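**Battery replacement policy for the Istby handset — members' discussion**

**registry_desk** wrote:

Members are asked to note that the Pinix service network has revised its terms for the Istby. Battery replacement is now offered only for handsets bought directly from Pinix or from an approved dealer. Owners of imported units should confirm their status before sending anything in. The notice is dated September 9, 2026, and applies to all requests received after that day.

**Leitner_owner** wrote:

Thank you for the notice. I wish to record an objection. My handset was bought from Suviton, which was listed as an approved dealer at the time of sale. The service desk has now declined my request twice. The capacity reading stands at 53 percent, and the phone does not last through a working day.

**m.vanek** wrote:

With respect, the revised terms do cover this case. Section 2 states that dealer status is judged on the date of purchase. Please resubmit with the original receipt and quote that section in the first line of your letter. 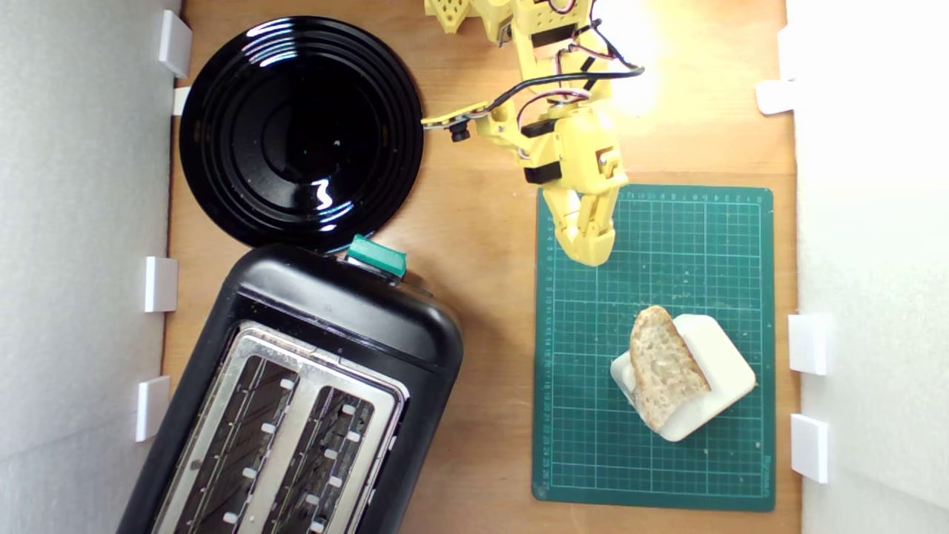 I would also advise members to write down the serial number before posting the handset. It is printed under the SIM tray and is easily missed. Two of my own requests were returned for want of it.

Miroslava Vaněk

**Leitner_owner** wrote:

The receipt was enclosed on both occasions. I do not accept that the fault lies with the paperwork.

**quiet_dialer** wrote:

I must disagree with the advice given above. Section 2 concerns repairs under warranty. Paid battery replacement falls under a separate schedule, and that schedule says nothing about the date of purchase. My own handset was refused in March on those grounds.

**m.vanek** wrote:

I have read the schedule again, and quiet_dialer is correct that it is separate. It does, however, refer back to Section 2 for the meaning of "approved dealer." I maintain my reading.

**registry_desk** wrote:

Both readings have been forwarded to Pinix under reference 536. Members with a pending request are asked to quote that number. The thread will remain open until a written reply is received.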